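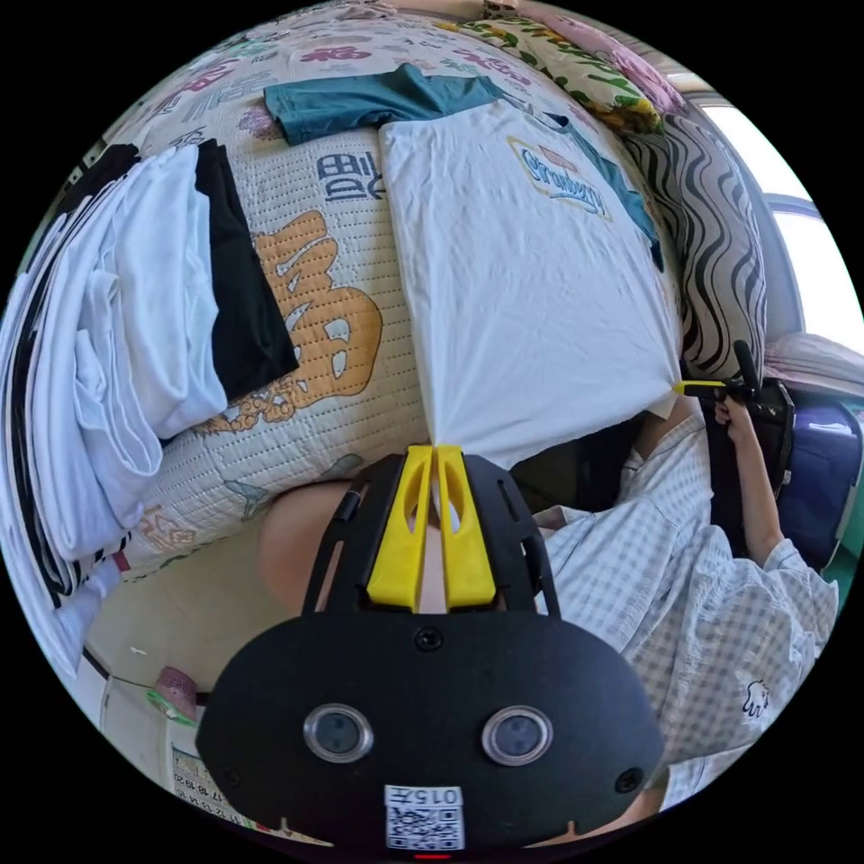
Stimside Hand-Held Gripper – Demonstration Days at Sutby

If you are thinking about a Stimside, do come and try one before you order. We run small demonstration sessions at Sutby, up to 18 visitors at a time, and you are welcome to stay as long as you like and fold as many T-shirts as your wrists will put up with!

Soledad Bellamy will show you how to hold the grips and pinch a hem with the yellow fingers – it takes a little getting used to, and she is very patient.

Next session: June 22, 2021. The one after is in October.

Product code 1262. Spare fingers are sold separately through Bridis.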